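Somebody Has to Fold the Shirt

I have spent a good part of this year being paid to handle laundry that was never going to be worn. I pick a shirt up, I put it down, I fold it badly, I fold it well, I shake it out and begin again. My grandmother would have found the wages scandalous. She folded for a family of seven and was never once asked for her trajectory data.

The work is called collection. You hold a gripper in your own hand, it records what it sees and how it moves, and you do the chore with two stiff fingers in place of the five bendy ones you were born with. Later, a learning system is shown the lot and is supposed to get the general idea. I did mine on a project called Wamus, whose name I was told stood for something, though the two people who told me disagreed on what.

My complaint is with the tidiness of it. The people who plan these things like a plan, and a plan likes a number. Ours was 529 episodes of shirts, towels and pillowcases, to be finished before the end of September. An episode begins when the gripper leaves its starting position and ends when the item is judged to be folded. You'll notice the word "judged". We had a written guide for it, and the guide had a section on sleeves that was longer than my tenancy agreement.

A number of that kind does something to a person. By the second morning I had discovered the quickest shirt, by which I mean the one with the obliging cotton and the collar that lay down when told. By the third I was reaching for it first. I had also discovered that if you dropped a shirt from a certain height it landed more or less open, with its arms out, like somebody who has had enough of a party. So I dropped it from that height. My counts went up. I was praised in a spreadsheet.

What the machine was getting from me, of course, was a long course of instruction in one shirt, held by one woman in a good mood before lunch. It would have been superb at that. Give it a shirt from the bottom of a real laundry basket, inside out, with one cuff still buttoned and a sock in the sleeve, and I doubt it would have known where to start. I barely do.

To its credit, the project noticed. The first big batch came back from review with 354 episodes passed, and a note pointing out that nearly all of them could have been the same episode. The remedy was to get us out of the lab, with its grey table and its even light, and into places with some furniture in them. Hence Furnuser, and hence me with a shirt on a showroom bed.
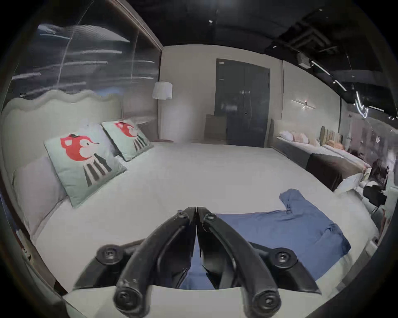 I liked the showroom a great deal more than I had expected to. A bed is a terrible surface for folding. It gives. You press down to smooth a sleeve and the whole business sinks and slides off towards the pillows, and everything you learnt at the table has to be learnt again with worse posture. The lights are put there to flatter headboards. Customers walk past and ask whether the mattress comes in a king size. In one afternoon I made more kinds of mistake than I had made in the fortnight before, and I would argue that it was the most useful afternoon's work I did.

Would argue, and did, in the weekly call. The trouble is that mistakes were binned. If the gripper missed the hem and I had to go back for it, that was a "recovery", and recoveries were marked down unless they were brief. If I gave up and started over, the episode was scrapped. Asoveck, the firm that did the reviewing, was perfectly polite about it. They wanted clean examples. I asked where the machine was meant to learn what to do when it missed the hem, and there was one of those silences in which you can hear people checking whether they are on mute.

I understand the case for clean data. Nobody wants to teach a robot to dither. If you feed it 80 episodes of me prodding a cuff and sighing, you may well get a very expensive device that prods cuffs, and it might pick up the sighing too. But a person who is good at folding is mostly a person who has got a great many folds wrong and knows the way back from each of them. Throw away the way back and you've kept the least interesting part of the skill.

There is a snobbery in it as well, which I mention because I'm no longer on the contract. Collection is treated as the bit before the real work. The model has authors. The shirt has "operators", and for the purposes of the final report we were a line in a table, between the batteries and the van hire. Yet every odd habit that thing ends up with will have come from one of our wrists. I tuck the left sleeve first. I always have. If in some future Castellanos demonstration a robot tucks the left sleeve first, with a small impatient flick, I shall expect a card at Christmas.

What I would like is fairly dull. Pay by the hour and stop paying by the episode, so that the awkward shirt costs the collector nothing. Keep the fumbles, labelled as fumbles, and let the clever people decide later how much of them to use. Send everyone out to somewhere inconvenient at least once a week. And let the operators bring clothes from home. On my last Saturday I put in a request to use a fitted sheet, and was told that fitted sheets were out of scope until the next phase. They have had 53 more episodes of pillowcases instead, all of them very neat.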